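Subject: Re: [workshop-list] Where to keep cover parts during assembly

> Does anybody store the plastic covers on the bench itself?
> In Maldonado we put them in boxes under the table, and we
> lose much time with searching. The Flaltance bins are too
> narrow for them.

Hello all,

we had the same trouble in Kenora until February. The bins take 2 covers at most, and the tabs get scratched.
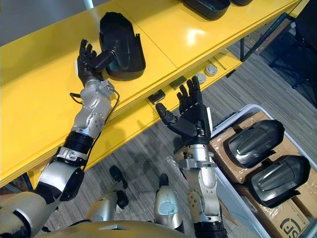 Our rule now is simple - big parts up, small parts down. The black covers stay on the top surface of the yellow unit, and the lower tier is for small things, like the round discs and the thin rods. A cover with a post can stand upright, so you take it by the post and leave the rim alone. I would still like a soft mat on top.

Has anyone tried the mats from Trariro?

Best regards from Kenora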